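Gomlow Schools Weigh Paper Table Covers as Cleaning Costs Rise

The Gomlow school district is being asked to spend money in order to save it, and the numbers so far don't quite add up. Under a proposal from supplier Firnico, every art and craft table in the district would get a throwaway paper cover, marked off with tape so that each user has a set space. The company says this would cut wipe-down time by up to 30 percent. It hasn't said how that was measured.

The price is $2,028 for the first year, enough for 77 tables. Tape is extra – a detail that appears on page 2 of the offer and nowhere in the summary.
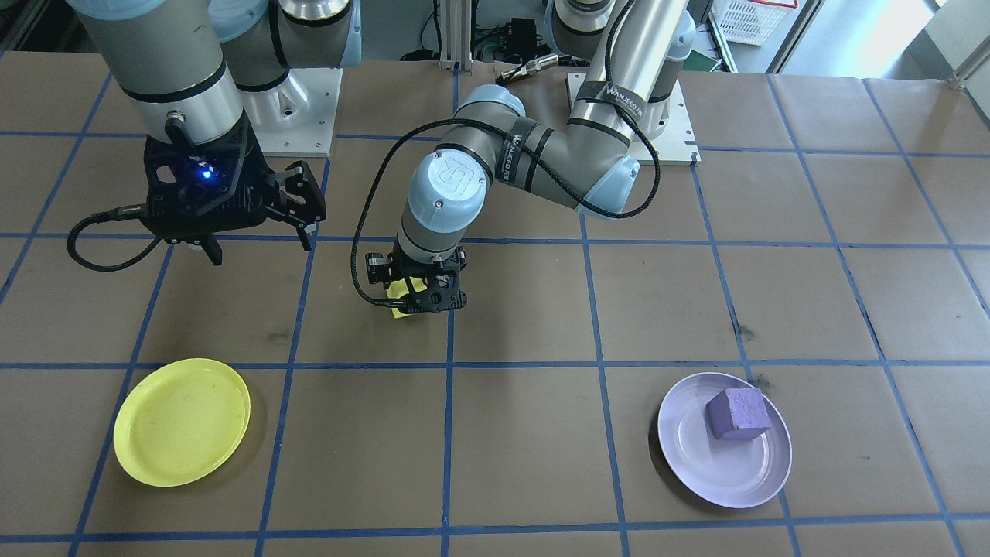
Firnico's case rests on a simple claim, that covering a surface is cheaper than cleaning it. Perhaps. Paper has to be bought, cut, laid flat, taped and thrown out, and none of that labor shows up in the company's savings. Brown kraft paper with blue tape laid out in a grid does look orderly, and a yellow sponge still has its place above it. The district's own supply list for September keeps sponges in the budget at the same level as last year, which sits oddly with talk of less wiping.

Disto, a rival supplier, has offered washable mats instead. Its bid gives a price per mat but no figure for how long one lasts. The nearby Perrin district tried mats last year and has not published its costs.

Gomlow officials say a decision is expected before the fall term. They have not asked either company for a trial.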